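Okay, I finally sat down and watched Radari, the film everyone at work has been pushing on me since February, and I have a lot of thoughts, so settle in. No big spoilers until I warn you.

First, the setup. A pair of sisters inherit a failing hotel in a ski town called Bikstead, where it hasn't snowed properly in years. The older one wants to sell. The younger one has already told the staff they're keeping it. You learn all of this in one very funny phone call, and I thought, oh good, I'm in safe hands.

And then the movie spends the next 20 minutes on a missing snowplow! I didn't mind it as much as my husband did (he went off to fold towels), but you do start to wonder when the sisters are going to be in a room together again.
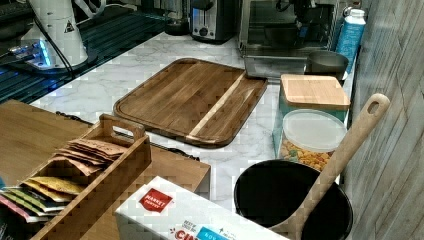 When they are, though, it's wonderful. Meinir Ifans plays the older sister, and she has this way of agreeing with people while her whole face is leaving the building. I could have watched her check guests in for two hours. There's a bit with a broken key card and a honeymoon couple that I rewound twice.

Darcy Gill is the younger sister and she has the harder job, I think. The script keeps giving her speeches about "what Mom would have wanted," and there are only so many ways to say that line. She finds most of them. By the third speech I was wishing somebody would give her a joke.

If you only know Murray Arsenault from the detective show, you'll be surprised by him. He's the hotel cook, he barely talks, and he's sad in such a gentle way. My favorite scene in the whole thing is him making soup at four in the morning while the two of them fight in the next room. The camera just stays on him. You hear every word and he keeps on stirring.

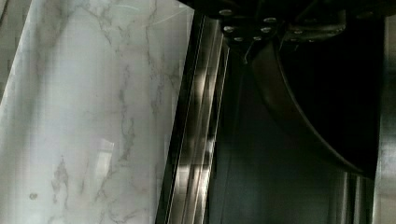

White marble with gray veins.

Now the part I'm grumpy about. Wayne Chisholm shows up as the developer who wants to buy the place, and he's playing him like a villain from a Saturday cartoon, with the gloves and the big car and everything. Every time he walks in, it turns into a different and much sillier movie. He looks like he's having a lovely time, and I was glad for him, but still.

A few of you have been writing to me while I post this, so let me stop and take the one I've gotten the most.
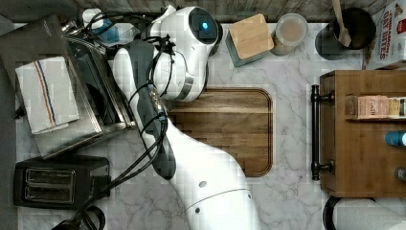 Do I need to see the director's first movie before this one?
The two stories are completely separate, so you can start with Radari and be perfectly fine.

I would go back for the first one afterward, if you have the patience. It's called Vesora and it's slower and stranger, with a lot of people looking at a lake. Algirdas Lepik directed both, and you can feel him loosening up in the new one. He lets people talk over each other now. He lets a scene be funny and then just keeps going, where the old Lepik would have held on a window for a full minute.

The music, by the way, is lovely – mostly piano, with an accordion that wanders in whenever the cook is on screen. I went looking for the soundtrack as soon as the credits were over and couldn't find it anywhere. If you know where it is, please tell me.

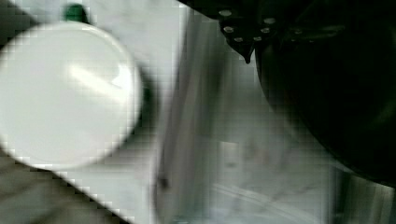

White lid on marble

All right, mild spoilers from this point on, so scroll away if you need to! The big closing dinner, where the sisters invite all 30 of the old regulars back for one last weekend, is the best thing in the movie, and it's also where it should have stopped. There's a toast, the lights flicker, Ifans laughs for the first time. I had tears running down my neck.

But no, we get another ending after that, at a lawyer's office, and then another one at the airport. I don't know who asked for the airport. I'd forgive the lawyer's office, because Gill finally gets her joke there and it's a good one.

So yes, go see it, and go with a sister if you've got one. I called mine right after and we talked until I had to plug the phone in. She wants to see it this weekend and I've already said I'll go again.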